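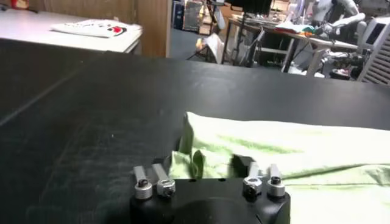

Folding a shirt is a planning problem with no fixed state. A box has a pose; a crumpled garment has a shape that changes with every touch. The software stack called Lilo, written at Trellport, deals with this by refusing to plan very far.

Lilo runs a short loop. A perception module segments the fabric, marks candidate edges and scores each one as a grasp point. The planner then proposes 16 motions, discards any that fail the collision check, and passes the best survivor to the controller. After each motion the loop starts over from a new set of views.

"Our first planner wrote out the whole fold in advance," says Kirsty Mellor, who maintains the planning code. "By the second step the plan described a shirt that no longer existed."

The hard part is layers. A hem lying on top of another panel gives the segmenter a clean edge, but the edge says little about how many layers the fingers will close on.
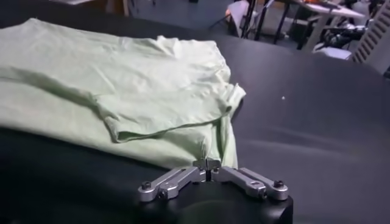

Trellport Manipulation Software Group

A sleeve lying over the body of a T-shirt is a typical case. Both layers are the same pale green, so color is no help, and the segmenter has to work from shading along the raised fold. Kristof Kuipers rewrote that stage in March. His version keeps two hypotheses per edge, one layer or several, and lets the planner choose an approach that is acceptable under both.

The controller runs apart from all this, at a fixed rate, and accepts a new target only between motions. If perception returns nothing usable within six seconds, the arm holds position and writes a log entry.

Those logs feed Arai, the group's replay tool. It reloads any cycle with its camera views, edge scores and rejected motions, so a change to the planner can be tested against 30 stored sessions before it reaches hardware. Mellor's next change, a cost term for dragging cloth across the table, is still in replay.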